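The gripper that forgot how to let go
Oct 16, 2018

I have been wanting to write this one up for two weeks, and now that I finally know what was wrong I can't stop grinning about it. It's a good fault! Sneaky, repeatable once you know the trick, and entirely my own doing.

Quick catch-up if you missed the last posts. I've been working with hand-held grippers, the kind you squeeze yourself while you go and tidy something, pick something up, put it in a box. The recordings go through a little program of mine called Flevo, which lines up what the fingers did with what the camera saw. After that they're supposed to teach an arm (mine is called Kanaan, it lives on the workbench) to do the same job.

So. Kanaan was doing beautifully on small soft things. It would come down over a plush toy, close, lift, swing over to the box, lower, and then it would just stay there. Fingers shut. Toy hanging. After a while it decided the job was done and swung back to the start, toy and all, and the second time it did that it dragged the whole box off the bench and went on pulling until the shoulder motor tripped. I was standing right there with my hand nowhere near the stop button. More on that below.

My first guess was mechanical. I had the fingers off, checked the pivots, cleaned out a ridiculous amount of fluff, put it all back together and ran it open and shut by hand command for an entire evening. Perfect every time. Then I blamed the motor driver, swapped it for the spare, and got the same thing again, right down to the sad little swing back with a toy in its grip.

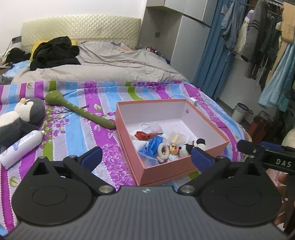 What finally cracked it was plotting finger width for every recording on one giant chart. I had 3,259 grasps in there and I'd never looked at them all together, which is a bit embarrassing to type. Most of them looked lovely: wide, narrow, wide again. But 14 sessions had a flat line where the second "wide" should have been. The fingers closed and, as far as Flevo was concerned, never opened.

They had opened, of course. I was the one squeezing! The trouble was a filter I'd added at the start of October to get rid of jitter in the width reading. It threw away any change that came too fast after the last one, and when I'm in a rhythm with small things, I let go fast. Faster than I would have believed. So the filter ate the release and held the old value until the next time I closed. Kanaan had learned from all of that and was copying it faithfully, poor thing.

The fix was two lines. I took the filter out, reprocessed everything from the raw files (keep your raw files!!) and retrained overnight. Next morning, first try, it lowered the toy into the box and let go. I may have cheered at an arm.

Now the stop button. Mine was on the far side of the bench, behind the power supply, where it had been living very tidily for months. It has moved. It's on a long cable now and it sits by my left hand whenever the arm has power. I've also set a much lower current limit on the shoulder, so if it snags on a box again it gives up early, and I added a check that refuses to start the swing back if the fingers still read closed.

Still to do: Flevo should warn me about any grasp with no release in it, and I want to try the same recordings on the newer Zerham controller to see if the timing holds up. There's also a faint click from the left finger at full opening that I've been pretending not to hear.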